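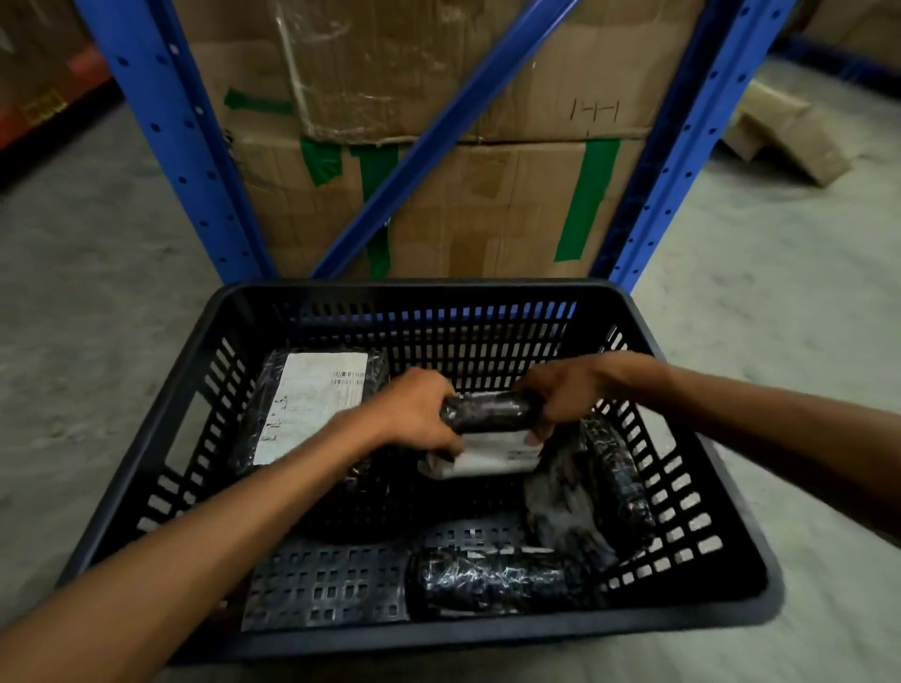 Crates, floor and racking: my September check, with comments

I do this walk twice a month at the Hekadden unit, starting at 7.15 before the first van turns up, and I type it up over a tea. Tick means fine, query means I want another look, fail means it comes out of use until it's sorted. I've put my comments under each one because the old sheet only had room for "OK" and you can't learn much from that!

1. Crate rims and corners
Tick, mostly. I run a thumb (gloved, please) all the way round the rim and feel for splits. Two of the older Priradov crates have gone a bit sharp at one corner, so I've turned them upside down by the door with tape across. Don't be tempted to put them back in the stack, however short we are.

2. Crate sides and base
Tick. Slotted sides are lovely for seeing what's in there without tipping it out, but the little holes in the base catch everything: tape ends, torn label corners, the odd staple. Give the crate a shake over the bin before you fill it. And look underneath as well, paper does love to hide under a crate, and a sheet on smooth concrete is as good as a banana skin once you lift the crate off it.

3. How full is too full
Query. Our rule is nothing above the rim, and I'm happy with how that's going for the small stuff. It's the long parcels I keep finding trouble with. Laid on the slant they fit, fine, but then somebody drops three more on top and the end pops up just as you're stacking. Long ones in first, down the side, then the rest.

4. Wrapping
Tick with a grumble. The black plastic is slippery, especially on anything tube shaped, so two hands every time, one towards each end, and keep it level as you lift. I know it feels silly for something that weighs next to nothing. I dropped one on my foot in the spring and it did not weigh next to nothing.
Look for tears while you've got it in your hands. If you can see what's inside, it gets rewrapped before it goes anywhere.

5. Labels
Query. Labels up wherever there's a flat side to put up, please, and no writing over the barcode. Notes down the edge are all right as long as the printed lines can still be read. I went through the Clamier returns and found 6 with no label I could read at all, and those are now on my desk waiting for someone to claim them.

6. Padding
Tick. Loose padding stays in the crate, not on the floor next to the crate. Much better than last time, thank you.

7. Racking uprights and braces
Tick. I went along every blue upright at shin height, where the pallet truck gets them, and looked up each one for a lean. No new dents. The diagonal braces all feel tight. One floor fixing at the far end has a washer that spins when you push it, so I've chalked a ring round it and asked Ó Ceallaigh to bring the right spanner when they come for the yearly inspection. Nothing heavy in that bay till then.

8. Boxes on the shelves
Query. Heavy low, light high, and nothing poking out into the aisle. I pushed a few back in myself. If a box has gone soft at the bottom, please don't put another one on it and walk off.

9. Floor space in front of the racking
Tick. Crates on the floor are allowed while you're working from them, then they go back on the trolley. I found one left in the main walkway at lunchtime, empty, which is the worst kind as you just don't see it.

For the log: parcels in on the last sheet 1,649, parcels out 974, the rest on the shelves waiting for collection. Taped crates to be swapped before my next walk.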